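Notebook, Roltgate estuary monitoring, shore hut
August 6, 2020
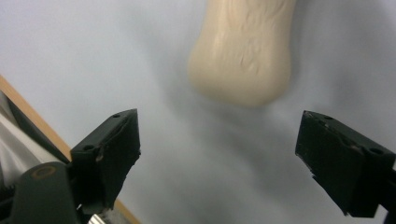
Why are the Hultitthorpe nutrient readings not going up on the public page with the rest?
They're waiting on the second calibration check, and they'll join the others once Doaa Morsy has signed it off. The numbers may well be fine, but the harbour people plan their dredging by that page and I would sooner they had a gap than a wrong figure.

Doaa came down on the early bus and we spent the morning going back through the June bottles, which took far longer than either of us had hoped (my labelling was lovely and neat up to bottle 9 and then went downhill, sorry to anyone reading this later). There are 37 samples in the batch. Two had no time on the label at all, so I've matched them to the boat log by station and put a pencil query beside each. If you were on that trip and remember which side of the tide we did Gerkcombe outfall, do please write it in, in any colour you like!

The nitrate at Gerkcombe is still higher than at the stations either side of it. I ran it again after lunch with fresh reagent and it came out much the same as this morning, so I'm inclined to believe it now. Doaa thinks it's the field drain above the old slipway and I had been blaming the sewage works. We talked it round for a good while over tea and agreed that the only way to tell is to take water above and below the drain on the same ebb. I've put 200 metres upstream in the plan, as the bank gets too soft to stand on past there.

Hirano buoy: oxygen is reading again, salinity drifting low. I suspect weed on the cell — it did precisely this last summer — so it wants a proper scrub before anybody starts correcting the data. The raw file is saved untouched in the usual folder, and please leave it that way.

The council's planning office rang as well, wanting one map of the whole estuary with everything on it. I do see why, they have a decision to make on the sea wall and can't be reading nine spreadsheets. I said we'd send the oxygen and turbidity layers first and let them tell us what else they would really use.

To do: scrub brush and spare O-rings for Hirano, more filter papers, ring the farm about getting through the gate. Doaa has the key to the cold store until she's back from Hultitthorpe.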